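Sorting bin

A sorting bin is an open container, in most cases made of plastic, which is used for keeping small objects of one kind together. Sorting bins are found in workshops, school rooms, shops, post rooms and homes. They differ from storage boxes in the usual sense by having no lid, so that the hand can reach inside without any preparation, and by being made in several colours, so that the content can be recognised from a distance.

Form and material

The typical sorting bin is rectangular, with a flat bottom and four walls which lean slightly outwards. This slope allows empty bins to be put one inside the other. The upper edge is normally folded over into a rim. The rim makes the walls stiffer and gives the fingers a place to hold when the bin is carried.

Polypropylene is the most common material. It is light, it can be washed with warm water and it does not break easily when it falls from a table. Older bins were made of tin or of pressed cardboard, and these can still be met in some repair shops. Wooden bins are made in small numbers, mainly for nurseries.

Colours

Red, yellow, green and blue are the four colours most often sold together. A set in these colours is enough for most simple sorting work, and the names of the colours are known even to young children. In the catalogue of the Drumholm company, these four are called the "basic row", and grey and white bins are listed separately as "neutral".

Two ways of using the colours are common. In the first, the bin has the same colour as the objects inside it, and the worker only has to match one with the other. In the second, the colour stands for something else, such as a size, a customer or a day of delivery. The second way needs a written list near the table, and mistakes are more frequent during the first weeks.
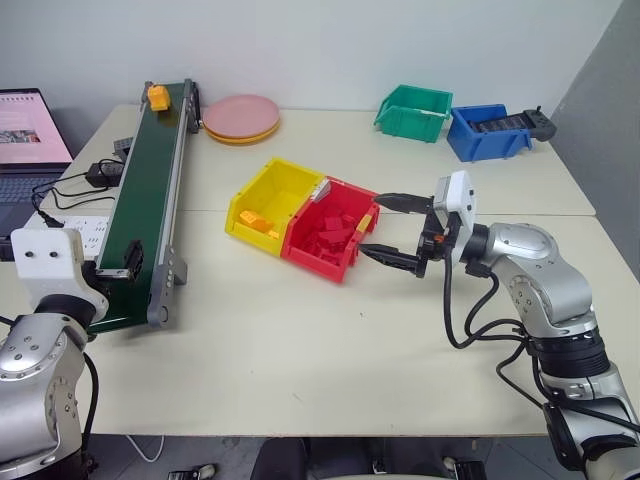 Bins are usually placed within the reach of one arm, and the bin which is filled most often should stand closest to the person. Where the objects arrive on a conveyor belt, the bins are put beside the belt and not at its end, so that each piece can be taken while it passes. A space of 8 centimetres between belt and bin is recommended in the Drelta workshop handbook, but many users leave more.

Use in teaching

Coloured blocks and coloured bins belong to the oldest materials for early learning. The child takes a block, names the colour and puts it into the bin. Later the task can be made more difficult by mixing shapes, or by asking for a fixed number of blocks in each bin. The Thambiah set, which was sold to schools for many years, contained 68 blocks and a cloth bag. The bins had to be ordered separately, and this was a frequent complaint of teachers.

Other uses

In the household, sorting bins rarely keep to their first purpose for long. They are taken for cables, game controllers, sewing things, keys and batteries. A bin with mixed content is no longer a sorting bin in the strict sense, although it is still called so.

Care

Plastic bins should be washed with mild soap and dried before they are stacked. If two wet bins are pushed together, they can stick and the rim may crack when they are pulled apart. Strong sunlight makes the red colour paler sooner than the others. The makers of the Mestomeck bin advise not to load it with more than 3 kilograms.

See also

Conveyor belt
Parts tray
Toy block

This article was last changed on April 21, 2023.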